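Recording a two-handed kitchen task by remote control

These notes cover one recording session in the Tedorska simulator, using the Mamico gloves and the Girnar task set. They assume the gloves have been calibrated and the headset is on charge.

1. Start the simulator and load the task. Wait until both arms have gone to their rest pose before you put your hands in the gloves.

2. Hold your hands level in front of you and press the left pedal. The arms now follow you. If one of them jumps, release the pedal, lower your hands and try again.

3. Move slowly for the first few seconds. The arms lag your hands by 265 milliseconds on our machines, and new operators tend to overshoot.

4. Press the right pedal to record. Each take may last up to 300 seconds, but most should be much shorter.
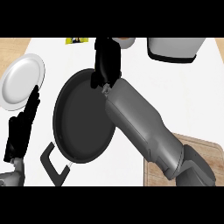
Grasping is where most takes are lost. Bring the hand in with the fingers open, stop just short of the object, then close all the fingers together. A pan can be held by its rim as well as by its handle – the right hand has the rim here, and the left is open beside the plate. Both grips are accepted, but keep to one for a whole batch. Watch the forearm as well as the fingers: the right one passes over the cutting board, and an elbow dropped at that point will end the take.

Keep the idle hand still. Small movements are recorded too, and the robot will learn them along with the rest.

5. When the object is where the task sheet wants it, open the fingers, draw the hand back and press the right pedal again.

6. Play the take back at normal speed. Delete it if an object was dropped or pushed through the table. A slow take is fine to keep.

7. Save to the Castillo folder under the task number. A full batch is 2000 takes, shared between operators, so check the last number used before you start.

Release the left pedal before taking the gloves off.

Page updated 27 November 2018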